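Pembridge Downspout Filter

Last updated: December 15, 2018

The Pembridge Downspout Filter is installed in a vertical downspout to keep leaves and roof grit out of a rain barrel or underground drain. It is supplied by Scanlon and fits round and square pipe with the adapters included in the carton.

The body opens at the front for cleaning. The mesh basket lifts out by hand and may be rinsed with a garden hose. Replacement baskets are sold in packs of 2. 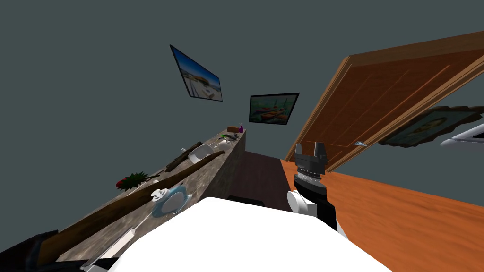 Cillian Buckley wrote in May that his basket had needed emptying every week while the maples were dropping seed, and asked that the coarse mesh be offered as a separate part. The coarse basket is now listed under spare parts and fits all Pembridge filters.

Each filter serves a roof area of up to 900 square feet. Larger roofs require one filter per downspout. Mount the unit at least 4 feet above grade and secure the pipe with a strap above and below the body. Remove the basket before the first hard frost.

Orders are shipped from the Zorenville warehouse.

Contact Scanlon Customer Service, Zorenville | © 2018 Scanlon | Back to top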